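Shirin Bakhtiari
@shirinbakhtiari · Friday
Small thread on wiping down and resetting a wooden play table, mostly to do with cloths, plates and what sticks to grain. 1/14

Setup: one light wooden tabletop, oiled, open grain. It gets used for toy dishes, building bricks, tape, and whatever else migrates in during the week. The surface measures 48 inches by 46, so nearly square, and the middle is a long reach from any side. 2/14

Cloth first. I use a small one folded once. A big cloth drags its corners through the bricks and pulls things off the far edge. Small cloth, short strokes, refold when the face gets gray. 3/14

Stroke direction matters on open grain. Go along it. Across the grain, crumbs get pushed into the pores and you end up picking them out with a fingernail. Along the grain they travel to the edge and fall into your hand. 4/14

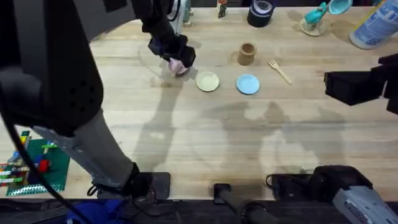 The cloth should be damp enough to feel cool on the wrist and dry enough that wringing it gives nothing. If it leaves a visible film on the wood for more than a few seconds, it's too wet for oil finish. 5/14

Order of work: clear the middle, wipe the middle, put the middle back, then do the far edge. I used to start at the far edge with the tape and the figurine and the teal faucet set. Everything from there went into the middle and I had to move it twice. 6/14

Building bricks stay on their baseplate and the baseplate moves as one piece. Wipe where it was, let the wood dry, put it back. Do not set a baseplate down on damp wood. The underside is hollow and the moisture has nowhere to go. I have a pale square on another table from learning this. 7/14

Tape rolls: stand them on edge or put them in a drawer. A roll left flat picks up dust on the exposed adhesive at the side, and in a warm room it can leave a ring. Mayuree Nakpan takes rings off with a little cooking oil on a fingertip, then dish soap. Works on my finish. Test yours underneath. 8/14

Spray cans do not belong on this table at all. Mine goes back on the shelf at the end of the reset and is somehow on the table again by Friday. 9/14

Plates. Ours are small and in pastels — pink, pale green, light blue. Two at a time on the table is plenty for one kid and one grownup. Leave bare wood between them. Plates set rim to rim get knocked as a pair, and the fork goes with them.
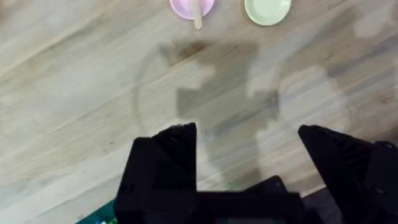
Posted by Shirin Bakhtiari
Friday, 4:46 PM · 2 replies · 100 likes

Loose wooden pieces are the other problem. A pale stick on a pale tabletop is hard to spot, and it gets swept off with the crumbs. Parking it across a plate fixes that. The color does the work. On the pink one I can find it from the doorway. 11/14

Wooden forks and sticks get wiped and left out to air, never soaked. Soaking raises the fibers and the tips go fuzzy. If that has already happened, let them dry overnight and go over them lightly with fine sandpaper. 12/14

Check the surface under low side light before you call it done. Overhead light puts your own shadow on exactly the part you are working on. With a lamp at table height, water rings and dried juice show as a change in sheen. Faint rings usually lift with a second damp pass. Stubborn ones need a re-oil, and I do the whole top then. Patches show. 13/14

Chalerm Sombatkul asked which oil. Plain food-safe mineral oil, 2 thin coats in March, wiped back after 20 minutes each. I tried the Hallura wax on top once and went back to plain oil. It felt nice but it held on to crayon.

Also asked: no, I don't use a tablecloth. It slides, the plates slide with it, and I would have to wash it. 14/14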